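Is it worth paying for a wool-rich doona in a cold rental, or is it all marketing?
Asked in Home & Bedding, Hindton community help

We're in a 1960s brick rental with no ceiling insulation that I can find and a bedroom that faces south. By 5 in the morning in August it's miserable. The shop at the Hindton centre wants $496 for a queen Isent wool doona and the bloke there told me it would "regulate" my temperature. I asked him how and he read me the swing tag. My current one is a polyester thing from uni days, flat as a tack in the corners. Has anyone paid this sort of money and noticed a difference, or am I better off buying a second cheap one and stacking them? No electric blankets please, my partner won't have one in the house.

3 answers

Answer 1 (marked helpful by 14 people)

I'd be wary of the word "regulate" on anything you sleep under. A doona has no idea what temperature you are. It traps air, and it lets moisture through at some rate or other, and those are the two things you're paying for. Wool does handle moisture better than polyester, I'll give them that, so if you wake up clammy and then cold it may suit you. If you go to bed cold and stay cold, you want more trapped air, and there are cheaper ways to get it.

Before you spend anything, check what you have. Hold it up to a window in daylight. If you can see patches where the fill has wandered off, no amount of layering on top will sort those spots out completely, but it will help a lot more than you'd expect.

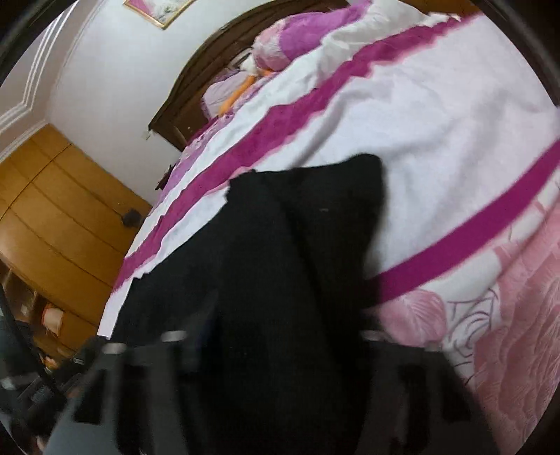

Layering is where I'd put the first $85. A soft throw or blanket over the doona adds a bit of still air and, more to the point, weighs the edges down so they don't lift every time someone rolls over. The white one with the magenta bands on our bed does that job. Spread yours out across the whole bed, too. Folded in a neat strip along the foot, it warms your ankles and that's the lot.

Then look underneath. A cheap mattress with a thin protector loses heat downwards, and people will spend hundreds on the top layer without giving it a thought. A wool underlay is the one wool product I'd buy again. Ours came secondhand and I washed it cold, twice.

As for the tag: ask for the fill weight in grams per square metre. If the shop can't tell you, walk out. "Winter weight" means whatever the brand wants it to mean, and I've seen a "winter" doona with less in it than another maker's "all seasons".

Dionysis Mitsotakis-Vlachou

Answer 2

got the Clidasus one, love it, never been cold since. worth every cent. also try socks

Reply from the person asking: Is that wool or down? Their site lists both.

Reply: not sure sorry, it was a present

Answer 3 (marked helpful by 3 people)

Mostly agree with the first answer, but two doonas stacked is a pain and I wouldn't write it off as equal. They slide apart overnight unless you put both in the one cover, and then you've got a lump that won't fit in a home washing machine. Some covers have ties in the corners, which helps until one rips.

Also, your problem might be the room. A south-facing bedroom with bare windows will beat any doona if your nose and shoulders are out in the air. I hung thick secondhand curtains with a pelmet made from a length of pine ($20, and a bad afternoon) and it did more than the bedding had. I can't prove that, I didn't measure anything, and we had a mild August that year. Ask the landlord about the ceiling in writing while you're at it. You might get nowhere but at least it's on file.

If you do end up wanting the wool one, wait for the end of the season. I don't put much faith in "was" prices on bedding, but the shops do need the shelf space for summer sheets.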